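Tusness Props: a free pack of small game models

Version 3, Saturday, October 6, 2018

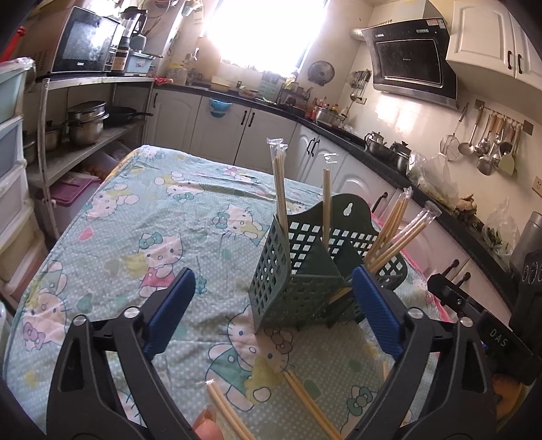 Wooden chopsticks in a dark green utensil basket.

Tusness Props is a set of 436 low-poly household models for hobby game makers, and we're so happy to finally share it! Everything was built at Flurnonness, our tiny studio, while we were making our kitchen puzzle game Zwane.

What you get
436 meshes in OBJ and FBX, sorted into 12 folders by room
One shared color texture per folder
A demo level, Likach, with 200 props already placed - open it first, it's a lot of fun to wander around in

Getting started
Copy the folders you want into your project and set the import scale to 1. Y is up. Collision meshes end in _col and can be deleted if your engine makes its own.

Known issues
Glass looks gray in older renderers (we're on it!).
The long curtain has flipped normals on the back side.
Drawer pivots in the bedroom folder are still at the world origin.

License
Use it in anything, free or paid. Credit is welcome - a link to your game makes our day even more. Please don't resell the raw files.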